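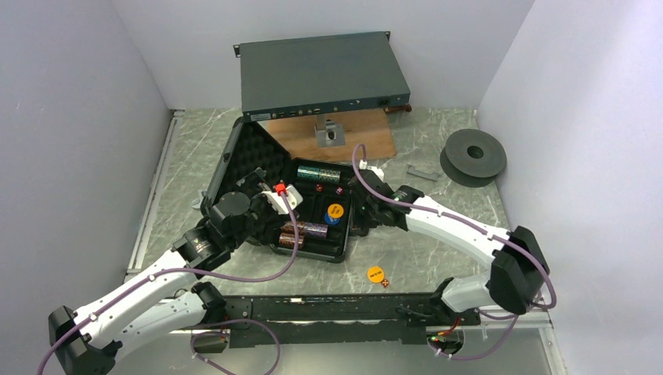
Foam goes to crumbs after three years, according to one reader, who wrote in after October's piece on packing small stuff and would like us to stop recommending it for anything we hope to find clean again. Point taken. The egg-crate kind in a lid is still the best thing going for holding down whatever sits under it, and we'll keep using it until the crumbs arrive.

The rest of the mail was about trays. A good many of you own a hard black case with a molded base, bought for some noble purpose, and you'd like to know what belongs in it now that the purpose has moved on. Our position is that a slot is a slot. If a battery fits in the compartment, it's a battery compartment, whatever the manufacturer had in mind. Dice count as contents. So does the orange round thing with the blue rim, which can stay where it is until somebody needs one and learns what it was.

We do have a few house rules. Batteries lie flat, one to a slot, and don't share with keys, screws or loose change. Used ones leave the case the same day, a rule broken in our office with great regularity. Anything that rattles when the lid is shut goes in a smaller bag first. And pack with the lid all the way open, because a half-open lid will come down on your knuckles at the exact moment you've found the right slot.

The Nistel people sent over their insert sheets, which come scored in a grid of 100 squares so you can pull out the shape you want. You will pull out the wrong shape. Keep the pieces. The Zollton tray has 11 compartments and no opinions, and it's the one that stayed on the shelf by the door after everything else went back in the closet.

Several people asked about labels. Hemik makes a roll of 2,988, a number that suggests they've met our readers. Stick them inside the lid edge, where foam won't rub them off, and write what is really in there. We have a case marked "cables" that hasn't held a cable since we moved to Devadiga Street.

Next month: bags inside bags, and when to stop.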